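Groturdale Community Boards > Home and Garden > Recycling

Thread: Saving ring pulls for charity, does it add up?

mossyhinge
My lad's school in Tritonthorpe has put out a big jar for ring pulls. Only the ring pulls, mind, not the cans. Target is 2,000 by July. I'm all for raising money but why snap off the smallest bit and bin the rest? Can anyone tell me who buys them?

kettle_side
We did this at my old work. I've still got a sandwich bag of them under the sink. Never did find out where the first lot went.

plainflour65
It's the same metal as the rest of the can, near enough, so whoever takes them is paying scrap price. A jar of tabs weighs next to nothing. I've been saying this on here for years and I get called a misery every time.

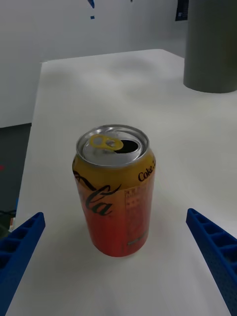

Tab still on, which is how mine go in the bin

mossyhinge
That's my thinking. Ours go in the kerbside box whole.

dunnock
Bit harsh. The kids enjoy it and a jar fits on a shelf. You try keeping 2,000 sticky cans in a classroom. Wasps alone would finish you off.

plainflour65
Then ask the parents for 40p each and have done with it. You'd raise more by home time.

dunnock
Not everyone wants to be asked for money again. We had 17 letters home last year and most of them wanted cash for something. A ring pull costs nothing.

kettle_side
Costs you a can of pop.

mossyhinge
I did ask the office. They said the tabs go to "a collector" and she'd get back to me. That was before half term. I'm not accusing anyone of anything, I'd just like a name.

weir_lane
The Hnatiuk yard out past Flandomgate takes whole cans by weight, or did when I last went. Rinse them, bag them, they go on the scales and you get paid there and then. I took in 65 and it didn't buy me a coffee, so don't expect miracles. They weren't bothered about tabs one way or the other.

plainflour65
65 cans and the petrol to Flandomgate. You're out of pocket.

weir_lane
I was going past anyway.

dunnock
Should you crush them first? My dad always stamped on his.

weir_lane
I left mine as they were. Takes up more bags but I couldn't be doing with it.
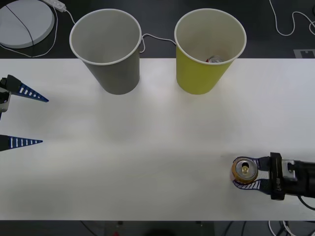
On its side, not stamped on

kettle_side
Our council leaflet says don't crush, the one at my sister's says do. I don't believe either of them has checked.

mossyhinge
Right, I'm going to suggest whole cans for one week and see what the office says. If they still want tabs I'll send tabs, but I'm asking about this collector again.

plainflour65
Good luck. Put it in writing.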